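Brivar Surfaces
Gallery: Unit 911, Inolstead
Posted November 22, 2021

Unit 911 is a furnished apartment in the Inolstead building. Brivar refinished the kitchen counter in June and has handled the care schedule for the work surfaces since then. The gallery covers the counter in its everyday arrangement and one of the smaller pieces kept in the unit. Notes on finish and care follow each picture. Readers looking for the floor and bath work should go to the Pluddale gallery, where the tile and grout notes are kept.

Kitchen counter

The counter is white marble with soft gray veining. Total area treated was roughly 40 square feet, including the short return that is not in the picture. The old sealer was stripped, etch marks were honed out by hand, and the field was brought back up through the pad sequence to 3,000 grit. Two coats of penetrating sealer were applied after that. The green and gray mosaic behind the counter was already in place. It was cleaned and left alone, apart from new caulk at the joint where it meets the stone.
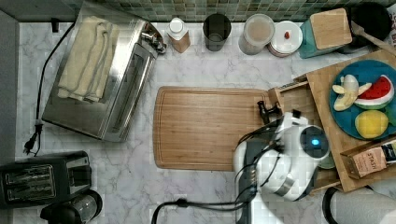 Marble counter with the toaster oven at upper left, cutting board at center and plate tray at right. The food on the plate is toy food.

Marble. Wipe with a soft cloth and pH-neutral cleaner. No vinegar, no citrus cleaners, no powder. Blot spills and do not spread them. The sealer slows staining but has no effect on etching, and a cut lemon left face down will mark this stone with or without it. Small etch marks can be left for the annual visit.

Toaster oven. Stainless steel body, brushed top, glass door. The folded cream towel is on top of the housing. Our standing advice for any countertop oven is to clear the top before the oven is switched on and to keep cloth well away from it until it has cooled. Clean brushed steel along the direction of the grain. The cord runs down the left side of the counter, with the plug resting on the marble. A plug laid on stone does no harm if the prongs are kept flat – dragging it by the cord can leave fine scratches, mostly visible in low light.

Toaster. Black, two-slot, silver trim at the slots. Empty the crumb tray over the sink. Crumbs caught under rubber feet act as an abrasive each time an appliance is moved, and this is the most common cause of dull patches we see on polished counters. The same applies to the small black appliance with the clear jar.

Back row. Squeeze bottle, dark glass, clear canister, round white lidded container, teal box with a square wooden block on it. Containers that stay in one place should be lifted and wiped underneath once a week. Oil and syrup bottles belong on a saucer or a coaster. Rings left by oil take several poultice applications to draw out, and darker veining can hide them until they are well established.

Pan. Use a trivet under anything straight off the burner. The stone will take a moderate amount of heat, but the sealer does less well, and repeated heating in one spot shows up as a faint haze.

Cutting board. Large, rectangular, rounded corners, with a faint juice groove. The color is a warm honey and the grain runs lengthwise. Hand wash, dry on edge, oil with food-grade mineral oil when the surface begins to look pale. A board this size should not be stored flat on marble while damp. Moisture held between wood and stone can cup the board and leave a dark area below it, both slow to recover.

Tray. Wood, raised edges. Wax finish is adequate for a tray used with dry items or a plate. We use the Zeng paste for this kind of piece: thin coat, 2 hours' wait, buff with a clean cloth. The round blue plate needs nothing more than felt or a liner beneath it if it is going to be moved often.

Black stand on pale wood

Dark gloss finishes are included in the schedule for a practical reason – they show dust and cloth marks sooner than any other surface in the unit, and most complaints about scratching concern marks made during cleaning.
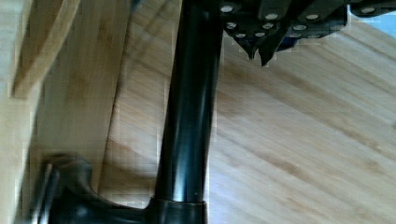

Close view of a black stand-like piece: glossy pole, wider collar at the lower end, curved base. Studded dark piece at upper right.

Pole. Smooth and glossy. Dust first with a dry microfiber cloth, top to bottom, in straight passes. Circular wiping leaves swirl marks that follow the highlight. If a damp cloth is needed, use distilled water and dry at once. No ammonia glass cleaner on black gloss of unknown composition.

Collar. The raised rim at the joint collects dust. A soft artist's brush reaches it. Do not spray into the joint.

Base. The curved piece has a softer sheen than the pole. Polish made for gloss should stay off it, as it leaves shiny patches that cannot be evened out without treating the whole part. Any stand kept on finished wood should be lifted to be moved, and felt pads checked for grit at the same time.

Studded piece. Black and navy, overlapping segments, small round silver studs, pointed flaps along the bottom. The material was not tested. For pieces like this we use a dry brush only, working from the top segment down so that dust falls clear of the overlaps. Metal polish should be kept off studs that cannot be removed. Residue collects around each one and dries white.

Wood surface. Light honey-beige with fine linear grain, similar in look to bamboo. Faint darker streaks of this sort are normal in pale material and should not be sanded or spot-bleached. Wipe with a barely damp cloth along the grain and dry it right away. Pointed or metal-trimmed objects are best set down on a cloth.

Schedule

Weekly: wipe under standing containers and appliances, dust black gloss.
Monthly: oil the cutting board, check pads and rubber feet.
Yearly: water-drop test on the marble, reseal if the stone darkens under the drop.

The next Brivar visit to Unit 911 is set for June.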